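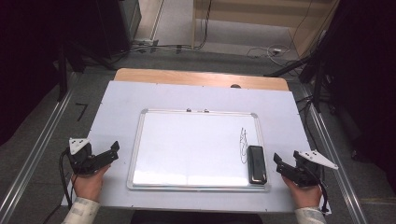
Par Seraina Brunner - Atelier Edosico, publié le 2025-01-25

Poste Leltovby : mise en place et entretien

Le poste Leltovby sert à enregistrer des gestes à deux mains avec une paire de préhenseurs tenus par l'opérateur. Il a été remonté en novembre, après le remplacement des câbles et la reprise de l'alignement des rails. Cette page regroupe les notes de réglage utiles à la personne qui prend le poste. La procédure complète reste dans le classeur Jinderum, chapitre 3.

Vue du poste, côté opérateur
Tableau blanc posé à plat au milieu du panneau clair, effaceur noir à droite, à côté de quelques traits de marqueur. Un préhenseur dans chaque main, mâchoires tournées vers l'intérieur.

Table et panneau
Le panneau gris-blanc repose sur le plateau en bois et laisse visible la bande de bois du côté opposé à l'opérateur. Contrôler l'appui aux quatre coins avant chaque série. Un panneau qui bascule fausse la hauteur de contact de l'effaceur, et l'écart ne se voit qu'à la relecture des trajectoires.

Préhenseurs
Chaque préhenseur porte une plaque triangulaire blanche. Nettoyer les plaques au chiffon sec, sans alcool : le solvant attaque l'impression des points. Contrôler le serrage de la fixation à la clé de 2, puis refaire la calibration si la plaque a bougé, même légèrement. Ouvrir et fermer les mâchoires à vide avant la première prise. Un point dur en fin de course vient presque toujours du guide, à dégraisser puis à relubrifier très légèrement.

Câbles
Les câbles noirs des préhenseurs descendent vers le bas de la table. Laisser assez de mou pour atteindre le bord opposé du tableau sans tension au connecteur. Sur le montage précédent, la gaine s'était fendue à la sortie de la poignée gauche. Les câbles de rechange viennent de chez Teixeira, délai de livraison 72 heures.

Rails
Deux longs rails en aluminium encadrent la table. Dépoussiérer, puis contrôler le parallélisme au mètre ruban, à l'avant et à l'arrière. Tolérance admise : 2 mm. Au-delà, desserrer le rail droit uniquement - le gauche sert de référence.

Sol et alimentation
La multiprise est au sol, derrière la table, près du pied de l'équipement. Couper l'alimentation avant toute intervention sur les connecteurs. Regrouper les câbles après chaque modification et ne rien faire passer sous les rails.

Éclairage
La surface brillante du tableau renvoie une bande de lumière sur sa moitié inférieure. Si ce reflet gêne le suivi, décaler la source et garder le tableau en place : sa position est enregistrée dans le fichier de calibration.

Remise en service
Rebrancher, attendre la fin de l'initialisation, lancer une série d'essai sur un seul trait de marqueur. Noter le résultat et les pièces changées dans le registre du poste.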